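Zumel or Prullow fingers for glassware?

taner_y
We have two arms on one bench and are trying out fingers for loading drinking glasses onto a tray. The Zumel pads are soft silicone, the Prullow ones are harder with a ribbed face. Same controller for both, a Gisa. Has anyone run them side by side?

kgokce
Zumel for glass, every time. We did 400 picks and broke nothing. The ribbed ones chipped a rim on the first afternoon.

yuzuki.n
Depends on your closing force. I had Prullow fingers chip glasses at 60 per cent and never again once I turned it down. I'd blame the setting before the finger.

taner_y
Mixed set here, short and tall, all see-through and in different colours. The short ones go fine with either finger. The tall ones lean when the grip is too high up.
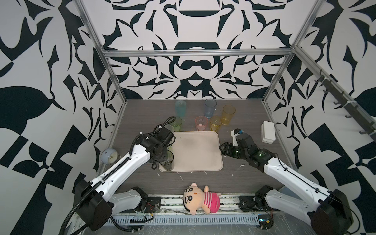

I've been swapping fingers on the left arm only and keeping the right as it is, so I have something to compare against. So far Zumel is slower to let go — the pad clings a bit — but I get fewer slips.

kgokce
Clinging goes away if you wipe the pads. We do it every 6 runs.

Gumaro C
Don't agree that it goes away. Ours still stuck after cleaning and we went back to Prullow. The Zumel pads were also worn out by around 2000 cycles.

yuzuki.n
How is the clear glass doing on the depth camera? Ours vanished half the time, whichever finger was on.

taner_y
Badly. The coloured ones are better. I'll do the Prullow runs at a lower force next and post the numbers in December.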